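My Paper Year: What Happened When I Tried to Learn Letter Folding
Final report, Everyday Design elective
Theophilus Mensah

How I got into this

So before I start on the results I should say where this project came from, which is my grandmother's letters. She never bought envelopes. She wrote on one side of a big sheet, folded it up on itself, tucked the last flap in, wrote the address on the outside and mailed it. I had a shoebox of these and I had never once managed to fold one back up after reading it!

Letterlocking is the proper name for this, and people did it for hundreds of years before cheap envelopes came along. I wanted to know which folds hold up when you use normal paper from a normal store, and whether a regular person (me) could learn them in a semester. My proposal said I would test two folds. I ended up with four, mostly because I got carried away in October and couldn't stop.

The folds

I gave them my own names in my notebook and they stuck, so I'm using them here too. The Plinham is the one my grandmother used, and I named it after the street she lived on. You fold the sheet in thirds, turn it, fold in thirds again and push one end inside the other. The Rositz is a long skinny one with a diagonal tuck at the end, and it looks great and comes undone if you breathe on it. The Lamum has a slit and a paper strip that goes through, so you have to tear something to get in. The Martinelli is a square with four corners that overlap like the top of a cardboard box — my roommate picked that name and it has no meaning at all.

What I did

I mailed letters. That was the whole method for the first part. Each one went from my campus mailbox to my cousin's apartment across the state, with a stamp and no tape, and she wrote down what shape it was in when it got there. I sent 45 in total. Thirty would have been enough for the assignment but I had already bought the stamps.

For the second part I timed myself folding. My first Plinham took 183 seconds, which is embarrassing for what is basically six creases. By the end I could do it in 30, and I could do it while watching TV.

What came back

The Plinham won and it wasn't close. Every single one arrived shut. A couple had a chewed corner from the sorting machine, but my cousin had to work a thumbnail under the flap to open them, and that's pretty much what you want from a letter.

The Martinelli did fine on short trips around campus and badly in the real mail. The corners lift, something catches on them, and then you have a square of paper with its arms open. The Rositz I don't want to talk about. Okay, a little: one of them showed up in a plastic bag from the post office with an apology printed on it. The Lamum stayed locked but took so long to make that I only sent a few, so I wouldn't trust my own numbers there.

Paper mattered way more than I expected. I had planned to treat it as a side note, and it should have been its own chapter. Copy paper cracks along the crease if you fold it back and forth. The soft drawing paper folded beautifully and then slowly opened itself up overnight on my desk, which was kind of creepy the first time. The best was a cheap thin stationery pad from the drugstore. Folding against the grain is also a real problem, and you can feel it before you see it, because the crease goes sort of bumpy under your nail.

Things I'd change

I would use one kind of paper per fold and not mix them halfway through (sorry, Lamum). I'd get a second person to do some of the folding, too. All my results are from one pair of hands, and I press hard. And I'd weigh the letters first. Two came back for extra postage and I never figured out why those two.

I also wish I had asked my grandmother's sister about this earlier. I called her on Wednesday, April 8, 2020, when the report was mostly written, and she told me they used to put a drop of candle wax under the flap. So there goes my whole section about friction! I left it out of this version.

The shoebox letters are all folded back up now. It took me one evening.

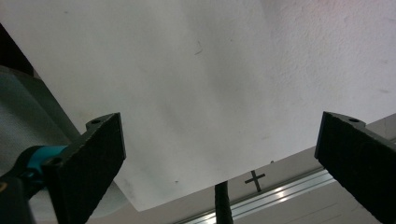 A large sheet of white paper with faint diagonal creases.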